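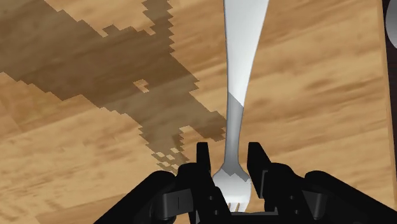 Perguntas frequentes: Clolance, módulo de preensão e simulador

Página mantida pela Sunee Sukprasert. Última mexida em fevereiro. Se a resposta não está aqui, canal #clolance-suporte, de preferência antes das 18h.

O que é o Clolance, em uma frase?

Pacote de percepção + planejamento de pega para talheres e utensílios pequenos sobre mesa. Roda no simulador Pivoston e no braço de verdade, mesma API nos dois.

Preciso de GPU?

Para planejar, não. Para renderizar a câmera do punho, sim, senão fica lento demais para malha fechada. Dá para testar em CPU com render desligado e pose verdadeira do objeto (flag pose_gt). Só não publiquem resultado assim, por favor.

A sombra na mesa sai toda serrilhada, em degraus. É bug?

Não. Mapa de sombra em resolução baixa. Aumentar sombra_res no arquivo de cena resolve a maior parte, custa tempo de render. Quem treina detector: deixem baixa em parte das cenas e alta em outra parte, o modelo aprende a não ligar pra borda. Quem só quer figura bonita pra slide: sobe e pronto.

O detector acha que a sombra é objeto. E agora?

Acontece quando a sombra é grande e escura e chega perto do talher. Três coisas pra tentar, nessa ordem:
- usar o canal de profundidade na segmentação (usar_prof = true). Sombra não tem altura
- variar a posição da luz entre episódios
- retreinar com o conjunto Elteo, que tem muita sombra dura

Se depois disso continuar, manda a semente da cena que a gente olha.

Por que a garra se aproxima do garfo pela cabeça e não pelo cabo?

Porque o planejador padrão pontua candidatos por largura e por distância até o punho, e com o garfo virado para a garra a cabeça é o que está mais perto. Cabe entre os dedos abertos, passa no teste, ganha. Para preferir o pescoço ou o cabo, mexer em peso_regiao. Na próxima versão o padrão deve ser o pescoço.

Os dentes do garfo ficam escondidos atrás da garra na câmera do punho. O estimador de pose perde o objeto?

Não perde, mas a incerteza no eixo longo cresce. O filtro segura a última pose boa por 25 quadros e depois disso aborta a pega. Dá pra aumentar, não recomendo. Melhor fazer a estimativa mais de cima, antes de descer, e confiar nela no trecho final. O Esko Kettunen escreveu um exemplo disso em exemplos/aproximacao_cega.

O talher aparece quase branco, sem textura. Normal?

Sim. O material metálico padrão é simples, sem reflexo do ambiente. O renderizador Işık tem material melhor mas é bem mais pesado e ainda nao está no instalador. Compilar à parte, instruções no repositório dele.

Os dedos fecham e o garfo atravessa. Que que eu fiz de errado?

Provavelmente passo de simulação grande demais. Objeto fino + passo grande = atravessa. Reduzir o passo, conferir se a malha de colisão do garfo carregou (se o log diz "colisao: caixa", não carregou) e baixar a velocidade de fechamento. Se ainda atravessar, é o erro 707, ver abaixo.

O que é o erro 707?

Contato inconsistente entre dedo e objeto. Quase sempre é escala: malha em milímetros, cena em metros. Confere o campo unidade no arquivo do objeto. O resto dos casos é objeto nascendo um pouco enterrado na mesa.

Dá para usar outra garra?

Dá, desde que seja de 2 dedos paralelos. Precisa trocar o modelo, a abertura máxima e a máscara da própria garra na imagem. A máscara todo mundo esquece. Sem ela o detector vê os dedos pretos no pé da imagem e inventa obstáculo. Três dedos ou ventosa: não suportado, sem previsão.

Como gero a máscara da garra?

clolance mascara --garra minha_garra --abertura todas
Ele renderiza a garra sozinha em 6 aberturas e interpola. Se trocar a câmera de lugar, gerar de novo.

Funciona no braço real sem retreinar?

Depende da mesa. Superfície fosca, luz difusa, sim na maioria das vezes. Inox polido com luz forte em cima, não conte com isso. Rodem clolance diagnostico primeiro, o relatório avisa se a profundidade está furada em cima do talher.

Posso rodar várias cenas em paralelo?

Sim, parâmetro n_cenas. Cuidado com memória de vídeo, cada cena abre a própria câmera. Se o processo morrer sem mensagem nenhuma é isso.

Onde ficam os logs?

Na pasta saida/, um subdiretório por execução. A fila de limpeza roda sábado de madrugada e apaga tudo que não tiver o arquivo MANTER dentro. Já teve gente perdendo experimento, criem o arquivo.

Como reporto um problema?

Versão, arquivo de cena, semente e o log inteiro. Inteiro mesmo, não só a ultima linha. Print de tela sem semente volta pro remetente.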